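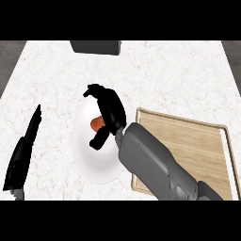
## 4. What happened after a report was made

The previous section dealt with who reported harassment and who did not. This section follows the reports themselves. It draws on the 348 written complaints in the Kurkberg file, on the interviews with 30 hospitality workers, and on the logs of Ovow, the reporting app that the Onuoha hotels and the Neltgate catering company both brought in. Together the two employers had 4000 people on their payrolls during the study period, counting seasonal staff. We treat a report as any message, on paper or in the app, in which a worker told someone with authority over the matter that sexual harassment had taken place. Gossip, warnings passed between coworkers, and posts on public social media are left for Section 5.

### 4.1 The first reply

Workers put great weight on the first reply they received. Most interviewees could repeat it nearly word for word, even where they had forgotten what was decided in the end. A housekeeper at one of the Onuoha hotels had kept hers in a folder on her phone. It thanked her for her message and told her that the matter would be looked at by the right person. She never learned who that was.

We sorted first replies by what they contained. The largest group did no more than confirm receipt. A second group asked for further detail, usually the date, the place and the names of witnesses. A third group, much smaller, told the worker what would happen next and when. Complaints in this third group were the least likely to be withdrawn. We are careful about reading too much into that. Managers who wrote fuller replies may also have been the ones who handled the rest of the case well, and the file does not let us separate the two.

Requests for detail had mixed effects. Some interviewees took them as a sign that they were being taken seriously. Others felt they were being tested. The wording seems to have mattered, and so did the order of the questions. In the standard form used at Neltgate until May, the first question after the worker's name was whether she or he had spoken to the accused person about it. Several workers stopped there. One of them, a dishwasher, explained it this way:

> "If I could talk to him I wouldn't need the form. I read that line and I closed it."

The form was later rewritten and the question was moved to the end, where it became optional.

### 4.2 Who handled the complaint

Both employers had a written policy that named the personnel office as the place to send complaints. In practice a large share went to the direct supervisor first, and many never traveled further. In the Kurkberg file we could tell this only from later complaints that mentioned an earlier one. A typical line reads, "I told my shift lead about this in the spring." No record of the earlier conversation exists in those cases.

Supervisors we spoke to did not see this as hiding anything. They described it as sorting things out. A kitchen supervisor said that he had moved people to different shifts on several occasions and considered each matter closed once the two workers no longer met. He did not write any of it down, and he had not been told that he should. When asked who had been moved, he thought for a while and said that it was usually the person who complained, as she was often newer and her hours were easier to change.

This pattern has been noted before. In their work on shift changes, Dmytriv and Hnatiuk call it quiet transfer, and we keep the term. It costs the employer little and often looks like help. Some workers did want it. But a transfer can mean fewer hours, worse tips, or a bus that does not run at the end of the shift, and the person who bears these costs is the one who spoke up. It also leaves no trace, so that a second complaint about the same man arrives as though it were the first.

Physical layout came up more often than we expected. Hotel and catering work is done in narrow stations, and a worker cannot easily step away from a counter in the middle of service. Figure 1, a computer rendering, has a counter of white marble with thin, pale brown and gray veins, with dark gray floor in the corners beyond it. Interviewees spoke of counters, pass-throughs and walk-in coolers as places where contact could be explained away as crowding. Written complaints that named such a place were more often answered with a remark about space than those that named an office or a corridor. "It is tight back there" appears, in one form or another, in replies from both employers.

### 4.3 The app

Ovow was brought in to solve two problems: workers did not know whom to tell, and they feared being named. The app let them send a report without a name and then exchange messages with the personnel office through a numbered thread. It was offered in several languages, and the link was posted in staff rooms and printed on pay slips.

Use of the app was uneven. At the Onuoha hotels it was taken up quickly by front desk staff and slowly by housekeeping. Part of the gap can be explained by language, since the housekeeping version was translated late. Part of it lies in how phones were treated at work. Housekeepers had to leave their phones in lockers during shifts, and several told us that by the time they got home they no longer wanted to think about it. Front desk staff could type a few lines between guests.

Lysenko has argued that unnamed reports are weaker than named ones because they cannot be followed up. Our file gives only partial support to this. Unnamed reports were indeed closed faster, and the usual reason entered was "not enough information." Yet in many of these threads the personnel office had asked nothing at all. Where it did ask, most workers answered, and some of them later gave their names. Antoniuk found something similar among nurses and suggests that staying unnamed is often a first step and not a fixed choice. The messages we read fit that account. One thread moves over several weeks from a single sentence to a full statement with witnesses - the worker says plainly in it that she had been waiting to see whether anyone would write back.

There was a further use of the app that its makers had probably not planned for. Workers used it to ask questions. They wanted to know whether a certain remark counted, whether a customer could be reported, and whether a contractor was covered by the policy. The personnel office marked these threads as "no complaint" and closed them, often without a reply. We think this was a loss. Customers were named as harassers in a good part of our interviews, and almost never in the written file. Workers appear to have assumed that nothing could be done about guests, and an unanswered question would not have changed their minds.

### 4.4 Outcomes as workers understood them

It is difficult to say how the complaints ended. The closing notes in the Kurkberg file use a small set of phrases, the most common being "addressed with the parties." This may cover a warning, a conversation in a hallway, or a dismissal. When we asked the personnel offices to explain, they cited the privacy of the accused, and in most cases they would not go further.

The same answer was given to the people who had complained. Of all the matters raised in the interviews, this one produced the most anger. Workers did not generally ask for a severe punishment. They asked to be told whether they had been believed. A banquet server who had since left Neltgate said she would have accepted almost any decision if someone had sat down with her and gone through it. She learned that her case was closed when the thread in the app turned gray.

Privacy rules do limit what an employer can share, and we do not want to make light of them. But they did not require the silence we found. The rules in both policies covered personnel measures against a named employee. They said nothing to prevent a manager from telling a worker that her account was accepted, that steps had been taken, or that she should come back at once if it happened again. A few managers did say such things, and the workers who heard them spoke of the process in far better terms, including some whose complaints had not been upheld.

Spanos raises the question of whether public accounts on social media are a result of failed reporting at work. We cannot settle this with our material. Some of our interviewees had posted in public, and all of them had first reported to their employer in some way. They did not describe the post as revenge. Mostly they described it as telling someone who would answer. Others had thought about posting and decided against it, either because the accused man was well liked in town or because they needed a reference from the same manager.

### 4.5 Limits of the file

The Kurkberg file was closed to new material on 5/29/25, and complaints still open on that day are treated as unresolved. This makes slow cases look worse than they may have been. The file is also missing whatever supervisors settled by word of mouth, as described in 4.2, and it holds very few complaints from men. The interviews offset this only in part, as workers with a poor experience may have been more willing to talk to us. Finally, the app logs record when a message was opened but not by whom, so a thread marked as read may have been seen by a person with no power to act on it.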